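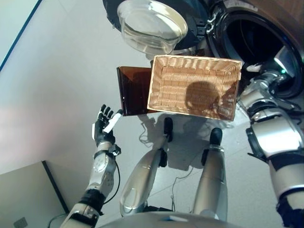
*Laundry corner: the wicker basket at the washing machine door.*

**Wash day, and a plea for baskets**

Our laundry has been humming along since January, and I did want to say a few words in favour of the humble wicker basket. Wulan Rahman brought hers in when we first set up the corner at Horudby, and we've all grown terribly fond of it (I went home and dug out my mother's old one the same week!). It's light, it tips easily, and it holds almost 4 kilos of towels if you press them down a bit.

We could happily use two more, so if there's one sitting in your garage with nothing in it but pegs, please think of us – any colour, any shape, as long as the weave won't snag the woollens. Chibuzor Bassey can pick up if you're out Hernero way.

One small favour while I have you. Please check right round inside the rubber seal before you close the door, as Ebere is still missing a grey sock and a rather nice hanky.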